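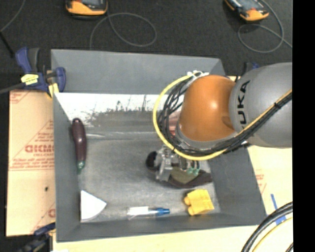
The Taltness Student Robotics Program is pleased to share an update on its bin picking project, now in its second term. This thread covers the task, the team, the results to date and the dates that matter for families and prospective members.
1/11

The task is simple to state. Mixed items are placed in a bin, and the arm must pick each one up, move it to a second bin and set it down. Students may not touch the items once a run has started.
2/11

The project is led by Lovely Talavera, who teaches applied engineering. Farzad Hashemi supervises the cell and signs off on all code before it is run on the KUKA arm at full speed. Nine students are enrolled this term.
3/11

The item set was chosen by the students. It includes a toy eggplant, a yellow block-shaped toy and several pieces that are hard to grasp by design. Slim items remain the most difficult, as they lie nearly flat against the bottom of the bin.
4/11

Results: as of this week the team has logged 1,210 pick attempts. Each attempt is recorded by hand in the project log with the item, the grasp angle and the outcome. Dropped items are scored as failures, even when they land in the correct bin.
5/11

Syahrul Purba, a senior, has rewritten the approach routine so that the gripper slows before it passes the rim of the bin. Contact with the walls was the most common cause of a stopped run last term. The team will report on the change after the next 300 attempts.
6/11

Bijan Ghaffari is responsible for the grasp planner. His current work concerns items that come to rest close to a wall, where one finger has very little room. Two methods are being compared - pushing the item toward the center first, or turning the wrist and picking from the side.
7/11

Members are reminded of the cell rules. Safety glasses are required. Long hair must be tied back. The clamps on the bin are to be checked before every session and initialed on the sheet by the door. No student may enter the cell while the arm is enabled.
8/11

The team will enter the Lurkusgate Student Automation Challenge in October. Teams receive an item set they have not seen before and have 2 hours to prepare. The Taltness entry will run under the name Dula, as chosen by student vote.
9/11

The program thanks the Esfahani Fund for its support of travel costs, and Saeed Azimi for his evening workshops on cable routing and tool changes. Materials from both workshops are available to members in the shared folder.
10/11

Applications for next term are open to students in grades 10 through 12. No prior experience with robots is required, though applicants should be able to attend two afternoon sessions per week. Forms may be collected from Ms. Talavera or from the main office before 4 p.m.
11/11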